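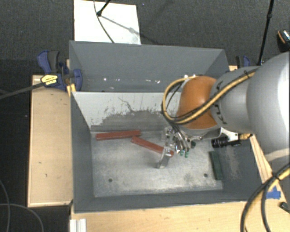 Sivport,2026年10月12日

找人一起收拾积木!Vikex积木借阅间招分拣和装袋的帮手,有工钱,有茶,活儿不重,但是挺磨性子的。

先说我是谁。我管着Cutitach楼下的这个积木借阅间,Vikex是它的名字,招牌挂得有点歪,第一次来的人常常走过头。我们把成套的积木借给幼儿园、托管班,也借给普通家庭,用一阵子还回来,我们检查、清洁、补齐,再借给下一家。借书的地方大家都见过,借积木的少一点,道理差不多,只是书还回来的时候一般不会少掉第四章,积木可就难说了。

九月开学,借出去的和还回来的撞在一块儿,架子上一下子堆了356套等着整理。我自己从早理到晚,理得晚上做梦都在找一块绿的。所以想通了,招人。

这次要招2个人,一个偏分拣,一个偏装袋。实际上两边会换着做,一直做同一件事谁都会烦,我也烦。

具体干什么呢,我尽量讲细一点,免得你来了觉得跟想的不一样。

还回来的积木都是一袋一袋的,有的袋子系得漂漂亮亮,有的就是个超市塑料袋打了个死结(看见死结请直接剪,别用牙)。拆开以后倒进灰色的大箱子里。箱子你看见了,长方形的,挺大,一个挨着一个放,底面磨得一道一道的,全是划痕,中间亮一点,靠边有些地方暗一点。我很喜欢这个底色,红的绿的往上一放特别显眼,一眼就能看见还剩什么。以前我用过花布垫在桌上倒,好看是好看,眼睛受罪,小件一滚进花里就别想找着了。

倒进箱子之后先别急着抓。我知道手痒,我也手痒。先看,看有没有不该在里面的东西:发卡、饼干渣、半截蜡笔、别人家的拼图。这些单独放进窗台上的饼干罐,我会跟借的那家联系。有一回罐子里收到一把小钥匙,人家找了一个多星期,接到电话高兴得不得了。

然后按颜色,再按长短。长条的归长条,红的归红的,绿的归绿的,先把多的颜色挑走,剩下的就好办了。到最后箱子里会只剩零星几块,比如两块长的红的和一块绿的,红的在左边歪歪地接成一道浅浅的弯,绿的自己待在右边靠墙的地方。这种时候最容易犯的错就是觉得“差不多了”,转身去拿下一袋。拜托一定把最后几块也收干净!两套混在一起,再分开要花的时间比你想的多得多,我吃过这个亏,那天下午整个就没了。

长条的要对一对长短。Tomar是我们借得最多的一套,里面有两种长条差得很少,单看真看不出来,放在一起才知道。我在工作台边上用胶带贴了条线,一头顶住挡板,另一头看超不超过线,超过的进右边的盒子,没超过的进左边。绿的还要看深浅,老批次的绿深一些,新批次的绿浅一些,同一套里最好不要混。小朋友其实不太在乎,有的家长在乎,写过很长的邮件给我。我现在也在乎了。

颜色一分完就是检查。用手指沿着边摸一圈,有毛刺的、磕掉角的、被啃过的(真的有,牙印很清楚),放进“待修”那个盒子。别自己判断能不能凑合,全放进去,我来看。掉色的也放进去。贴过贴纸的先别抠,泡一会儿毛巾再揭,直接抠会留一层胶,灰全粘上面。

清洁用拧得很干的布擦,擦完摊在架子上晾,隔天再装。没晾透就封袋,下一家打开是一股闷味儿,我闻过,不想再闻。所以当天擦的当天不装,架子上会夹一张纸条写着日期,装袋的人先看纸条。

装袋就简单多了,照着清单来。每套都有一张清单,哪种颜色哪种长度几块,写得清清楚楚,装一种划一种,装完签个字,字迹潦草没关系,能认出是你就行。少的去补件柜里拿,补件柜没有就写在白板上,千万不要从旁边那套里借一块。借一块的事情我自己也干过,后来那两套每次都对不上,一直对不上,到现在也没弄明白究竟是哪块借给了哪块。

时间和钱。

每次4小时,下午一点开始,中间歇一会儿,歇多久看大家累不累。周一到周五你挑,每周至少来两次,连着做到年底,愿意继续的年后再谈。周末我们只收还,不理货,不用来。

工钱每小时75元,当周的当周结。试做的那一次也照付,试完觉得不合适,大大方方说一声就行,我这边要是觉得不合适也会直接讲,不会让你等消息等到心慌。

饭不管,茶管够。附近那家面馆中午人多,建议吃了再来。楼里有微波炉,带饭也行,汤汤水水的请在外面的小桌上吃,别端到分拣台这边。上次一碗番茄汤就洒在刚擦好的一套浅色积木上,后来怎么擦都有点粉,那套现在我留着自己练手用。

我想找什么样的人。

眼神要好,尤其是分红绿。这一条比较硬,红绿分不太清的朋友真的会做得很辛苦(如果是这样,但你对借阅间有兴趣,也请写信来,前台登记和打电话也常缺人,我们另外聊)。戴眼镜没有问题,我也戴,记得带眼镜布,擦积木的布别拿去擦镜片。

手稳,坐得住,站得住也行。分拣台是可以站着做的高度,坐高凳也可以,我一般站一阵坐一阵。箱子空着的时候不算什么,装满了挺沉,搬的时候两个人抬,不要逞强,也不要拖着走,拖着走的声音楼上会来敲门。

学历、年龄、经验都不要求。成年就行。退休的老师、上午有课下午没课的学生、孩子刚送进幼儿园突然多出一个下午的爸爸妈妈,都合适。以前理过货的当然好,没理过的我会陪你做完第一袋,从拆到封,一步一步来。学这个快得很,快的人第二袋就比我顺手了,我嘴上夸,心里有点酸。

性格上没什么讲究,爱说话的来,不爱说话的也来。这间屋子安静的时候很安静,只有积木碰箱子底的声音,当当的,我觉得蛮好听。想听歌可以戴一只耳机,留一只耳朵听人叫你。外放就算了,大家口味差太远,试过一个下午,之后谁也没再提。

不太适合的情况我也说一下。赶时间的人会难受,你要是一个钟头看三十次手机,这活儿会变得特别长。特别爱创新的人也可能会难受,分类的顺序和清单的格式是固定的,借出去收回来都按它走,有好点子欢迎说,先写白板上,大家用过再改。还有就是看见积木忍不住要搭的……这个我没法拦,我自己每天收工前都要搭一个。搭完拆掉放回去就好。

几件小事,想到什么写什么。

指甲别留太长,会刮,也容易劈。戒指手镯最好摘下来,门口有小碟子放。衣服穿旧的,袖子能卷起来的,擦积木的时候袖口会湿。长头发扎一下。鞋子穿软底平底的,地上偶尔会有漏网的积木,踩上去的滋味不用我形容了吧!

香水请少喷。积木这东西吸味道,有一套回来的时候一股檀香,晾了好久,借的下一家说孩子闻着就犯困,倒是挺满意。

屋里冬天偏凉,窗户开着晾东西,多穿一件。地上那台小暖风机只能放在高凳旁边,别对着晾架吹,有几套不喜欢被烤,烤了会变形。

可以带孩子吗?有人问过,统一回答一下:工作时间不行,抱歉。你刚分好的颜色,他两秒钟就给你重新设计了。收工之后来接你顺便玩一会儿可以,靠门那箱就是给人玩的,随便倒。

做满一个月的人可以免押金借一套回家,Tomar也能借,借多久跟我说一声,别跨过旺季就行。亲戚朋友想借,照正常手续来,我给排在前面一点点。

怎么报名。

写一封短信投到借阅间门口的绿色信筒,或者下午直接上门来找我,敲门重一点,里面当当响的时候听不见。信里写这几样:怎么称呼你,电话,哪几个下午有空,想先做分拣还是先做装袋。再随便写两句你收拾东西的习惯,比如袜子怎么放,抽屉里乱不乱,照实写。抽屉乱的人我也招过,分积木分得特别好,回家照样乱。

简历不用,照片不用,推荐信更不用。写得长写得短都行,我都会看,而且都会回,回得慢是因为白天手上占着东西,晚上才坐下来打电话。七点以后接到陌生号码,多半是我,别挂。

合适的话就约一个下午来试做。试做的时候我给你一袋真的还件,不挑干净的也不挑难的,架子上轮到哪袋是哪袋。你照着贴在台面上的步骤做,我在旁边做我的,有问题随时问。做完我们一起对清单,少了哪块、多了哪块,翻一翻箱子的角落,看一看袋子的底,差不多就知道你喜不喜欢这活儿了。我不看快慢,看你最后那几块收没收。

人招满了我会在门上贴条子,贴之前都可以来。外地的朋友就别专门跑了,路费我实在出不起。

另外,谁家里有借了很久还没还的Vikex积木,趁这次一起送回来吧,过期的我不催也不罚,缺几块也没关系,装在什么袋子里都行。死结也行,剪刀就在门边挂着。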